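작업 노트, 2월, 금요일

오전 9시 조금 넘어서 시작. 어제 남긴 밀풀 농도 문제부터 다시 봄. Halvard가 쑤어 둔 풀은 체에 두 번 내렸는데도 알갱이가 남아 있었다. 붓으로 펴면 종이 위에 점처럼 올라온다. 버리고 새로 쑴. 밀가루 전분과 물 비율은 그대로 두고 약불에서 젓는 시간만 10분 늘렸다. 식힌 뒤 다시 내리니 훨씬 낫다. 물을 조금씩 타서 요거트보다 약간 묽은 정도로 맞춤. 남은 풀은 뚜껑 있는 병에 담아 냉장고 아래 칸에 넣었으니 월요일 전까지 쓸 사람은 쓰면 됨. 냄새가 나면 바로 버릴 것.

Ayala 장부 건. 책등 가죽이 위쪽에서 갈라져 있고 첫 번째 접장이 거의 떨어져 나온 상태. 꿰맨 실은 가운데 부분만 살아 있다. Amancay는 전부 풀어서 다시 꿰매자고 하고, 나는 떨어진 접장만 기존 받침끈에 걸어서 보강하자는 쪽. 오래 이야기했는데 결론은 못 냈다. 전부 풀면 책등의 둥근 형태가 바뀌고 원래 표지에 다시 맞지 않을 가능성이 크다. 반대로 부분 보강만 하면 열람할 때 같은 자리가 또 벌어질 수 있다. Lisance 쪽에 열람 빈도를 물어보고 정하기로 함. 메일은 Leanne이 보냈다.

답이 올 때까지 할 수 있는 일만 진행. 책등 안쪽의 옛 아교를 걷어냈다. 메틸셀룰로오스 젤을 얇게 올리고 기다렸다가 뼈칼로 긁는 방식. 처음에는 젤을 너무 두껍게 발라서 접장 등 쪽으로 수분이 번졌다. 바로 흡수지를 대고 눌러 둠. 마르고 나서 보니 얼룩은 없음. 다음부터는 칸을 나눠서 손가락 세 마디 길이씩만 바를 것. 아교는 아래쪽이 훨씬 단단했고, 그 부분은 예전에 한 번 덧바른 것 같다. 색도 조금 더 어둡다.

점심 뒤에는 찢어진 낱장. 모서리가 닳은 장이 많고 가운데까지 길게 찢어진 장도 있다. 얇은 닥지를 물붓으로 그어서 섬유가 살아 있게 뜯어 붙였다. 잉크가 번지는지 먼저 면봉으로 확인했고 검은 잉크는 괜찮은데 붉은 줄은 묻어 나온다. 붉은 줄을 지나는 찢김은 풀을 최대한 되게 해서 점으로만 찍고, 나머지는 다음 주에 용제로 붙이는 닥지를 써 보기로. Raghavendra가 Lurnadlow에서 쓰던 배합을 적어 준다고 했다. 받으면 이 노트 뒤에 끼워 둘 것.

누름은 부직포, 흡수지, 아크릴판, 추 순서. 첫 흡수지는 15분쯤 뒤에 갈고 그다음은 퇴근 전에 한 번 더 간다. 어제는 두 번째 교체를 빼먹어서 한 장이 약간 울었다. 다시 습기를 줘서 펴는 중.

재단기 날이 또 무디다. 보드 자를 때 끝이 뭉개진다. 날 교체 주문은 들어가 있고 그때까지는 칼과 쇠자로 자를 것. 보관 상자용 보드는 결 방향을 확인하고 자르자. 지난번 것은 결이 반대로 들어가서 뚜껑이 휘었다.

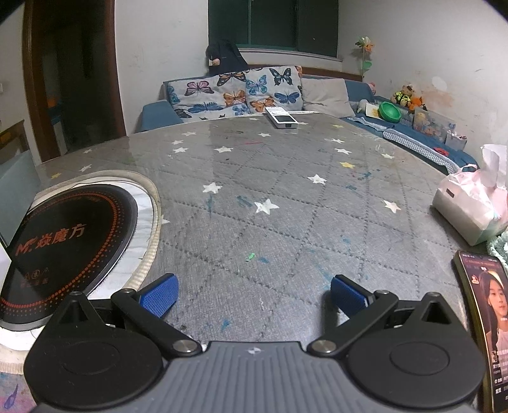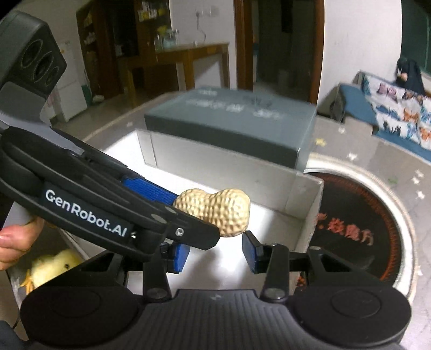

오후 4시에 Macarena가 들러서 Ollulell 지도 견적을 같이 봤다. 배접지를 제거하는 시간이 너무 짧게 잡혀 있다고 함. 동의한다. 뒤쪽 천이 아교로 통째로 붙어 있어서 마른 상태로는 거의 안 떨어진다. 가장자리 한 곳만 시험해 보고 시간을 다시 계산해서 보내기로. 접힌 자국을 따라 안료가 떨어진 부분은 견적에 아예 빠져 있었다. 항목 추가.

Lisance 답은 퇴근할 때까지 안 왔다. 장부는 중성지로 싸서 선반 두 번째 칸에 눕혀 둠. 위에 아무것도 올리지 말 것.

다음 주 할 일
장부 꿰맴 방식 결정
붉은 잉크 부분 시험, 못 쓰는 낱장 조각으로 먼저
책등 받침용 린넨 실 굵기 비교. 지금 있는 실은 원래 것보다 굵어 보인다
지도 가장자리 시험
풀 붓 새로 주문, 작은 것 2개

습도계 숫자가 두 방에서 다르게 나온다. 어느 쪽이 맞는지 모르겠고 보정한 지도 오래됐다. Halvard에게 물어볼 것.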